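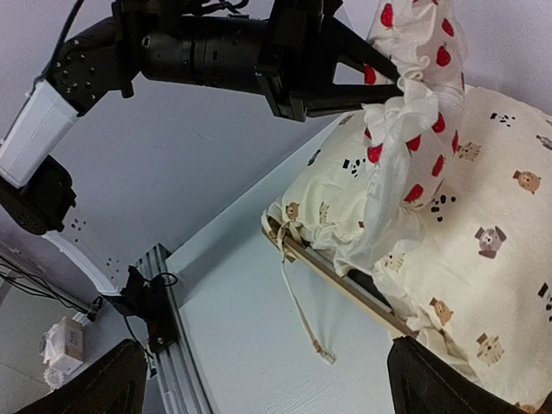

Carnet d'atelier, mars, poste bimanuel
Comparaison des doigts Irnura (noirs) et Rekcombe sur textile fin

Repris les essais à 9 h avec Stefaniia. Contrôleur Baek inchangé, mêmes gains qu'au dernier passage. Objet : tissu blanc à fraises, assez fin, à saisir au-dessus de l'oreiller imprimé. Consigne de serrage à 111, puis 200 (unités brutes du contrôleur).

À 111, le tissu glisse dès que le bras accélère. À 200 il tient, mais les doigts prennent parfois la housse de l'oreiller avec. Quinze prises par réglage, journal dans le dossier Drusatport.

La caméra de poignet montre bien les plis au niveau du pincement. Pour l'écart entre les deux bras au-dessus de l'oreiller, il faut la vue fixe. Sinan voudrait s'en passer, je ne suis pas d'accord : quand les deux pinces se rapprochent au centre, on ne juge plus la distance depuis le poignet.

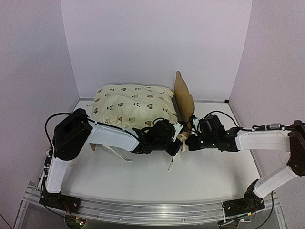 Reste à faire
- refaire la série à 150 si Stefaniia est d'accord
- revoir le passage du câble au-dessus de la pince droite, boucle trop haute à mon goût
- demander à Sinan le décalage d'horodatage entre les deux caméras
- essayer une vitesse d'approche plus basse avant de toucher au serrage

Ce site utilise des cookies pour mesurer son audience. Accepter | Refuser | Paramétrer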